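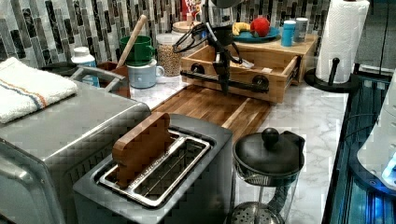

backrow_bokville
2 January 2019

Need help with the echo in our hall, Bokville, 213 seats, brick box with a high plaster ceiling. Music sounds lovely, speech is mush from the middle rows back. Lorkbridge did the drawings for the refit and want timber slats along both side walls with felt behind. Schouten have quoted for the same look in solid boards fixed flat to the brick, much cheaper. For the look, think of the chopping board under the toaster, strips of dark and light wood side by side, everyone likes that. What I can't work out is whether solid boards will do anything for the echo or if we're paying for a pretty wall. Building is shut through February so we have to order soon. Heating is being done at the same time (a Plulus unit up in the roof) in case that matters. Also is it worth doing the back wall?

Thanks, sorry for the rush, typing this between meetings.

3 min read

plasterdust
Solid boards flat on brick will do next to nothing for speech. The sound bounces off them same as it does off the brick. What soaks it up is the soft stuff behind, and the sound has to be able to get to it, so you need gaps. Lorkbridge are right on this one. Ask Schouten to requote with gaps and a backing, they may well do it, you haven't said you asked.

Do the back wall first. If money runs out do the back wall and leave half the sides. Speech goes out from the stage, hits the back and comes home late, and that late bit is what muddies it in the middle rows. We had the same in a school hall, 27 panels on the back wall and the top half of the sides, and you could follow a talk from anywhere after that.

Other thing, get somebody to measure it before you order. Ask for the figure at 1000 Hz and the ones either side, with the seats in. Seats make a big diference, espcially padded ones. Are yours padded? 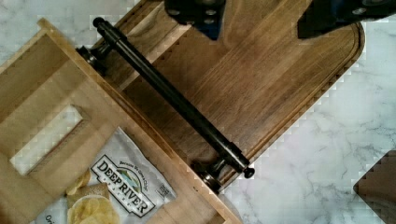
Does the space behind the slats need to be deep?
Deeper helps with the low notes, but for speech a shallow space with decent felt in it will do most of the work.

Keep the felt off the floor by a bit, cleaners will soak it otherwise. And check the fire rating of the whole build up, slats plus felt plus battens, with building control. A certificate for the timber on its own won't be enough for a public hall.

halfpastcurtain
Just hang curtains. We did, thick ones, on a track so you can pull them back for concerts. Cost a fraction of what you're talking about. Not as smart but nobody complained

Agree about the roof unit by the way. Make whoever is fitting it put a noise limit in writing. Ours hums. You can fix the echo and then all you hear is the fan in the quiet bits, ask for it on rubber mounts and get the grilles as big as they'll go. We had 4 visits to sort ours and it's still not right.

Would go for oak if you do end up with slats, the dark stuff shows every scuff where chairs get stacked. Ask for a sample and leave it in the foyer for a week.
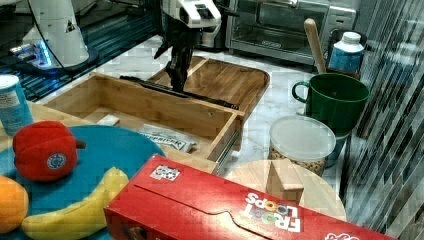
Wooden drawer pulled out, bamboo tray behind.

plasterdust
Curtains are fine for the top end, they won't touch the boomy bit. Ok as a stopgap though. Hang them well off the wall and double the width so they fold.

Home | Halls and Stages | Ask | Search | Log in

Contact us | Copyright 2019 | Back to top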